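Gripper drops part-way through lift, no fault raised

Kollero Users Forum > Arms and End Effectors > Faults

tolera_c
Posted 29 January 2020

Two-finger Drondel gripper on a Kollero arm, wrist camera fitted. Picking household items off a tiled bench. The fingers close, the controller reports grip OK, the arm starts to lift and the fingers relax a few millimetres. Item goes back on the bench. No e-stop, no alarm, only code 2912 in the gripper log, and my manual doesn't list it.

It has happened 6 times in 84 picks, always on smooth plastic. Cardboard and cloth have been fine. Force is at the factory setting. Firmware is whatever it shipped with in November.

Wrist view with the fingers on one of the smooth, plastic-looking items:
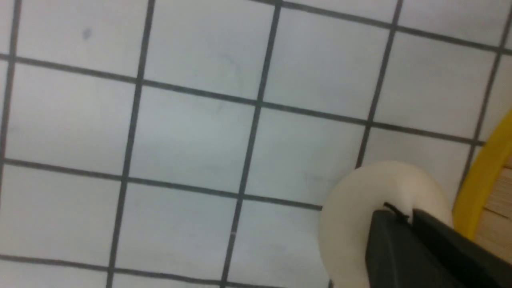 Wrist camera, fingers at the white curved piece, yellow rim at right.

Has anyone seen 2912 before?

hychow
Yes. On ours it was "holding current reduced". The driver cuts current after the position has been stable for a set time, to protect the motor. If the item compresses slightly after that, you lose grip and the controller still believes the old status. Look for a parameter called hold_reduce in the Zanow config tool.

gkikas_l
I'd look at the grasp before touching parameters. The fingers are flat and the part is curved, so contact area is small to begin with. You also have that yellow rim close by on the right. If the right finger touches it on closing, the force reading includes the rim and the part gets less than you think.

tolera_c
I pulled the log. Current drops by more than 20 per cent just before each failure, so hychow's explanation fits. I can't rule out rim contact on this pick. Two of the failures were with nothing else near the part, though.

gkikas_l
Fair enough for those two. I would still treat them as separate faults until you've tested each one. Current drop alone shouldn't lose a part that is properly seated.

hychow
Disagree. With smooth plastic and bare fingers the margin is thin even when it's well seated. We had the same thing on flat-sided bottles.

cm_yeh
Leaving the cause aside, the status is the safety problem. "Grip OK" is latched at close and never rechecked, so the arm will carry on at full speed with a part it may be about to drop. Tam's integration notes say to poll finger position during the lift and stop on any change. Please don't just switch hold_reduce off and leave it, either. We cooked a motor that way.

tolera_c
Polling is in now, with a protective stop if the fingers move after close. Lift speed is halved until this is sorted. I'll raise hold_reduce's delay first, then try rubber pads as a separate test with the delay back at default.

sf_lam
Check the pad thickness against your finger offset before you run it. Ours were out by the thickness of both pads and the gripper reported every close as a missed grasp.

tolera_c
Noted. Pads are on order. Will post both sets of logs in this thread.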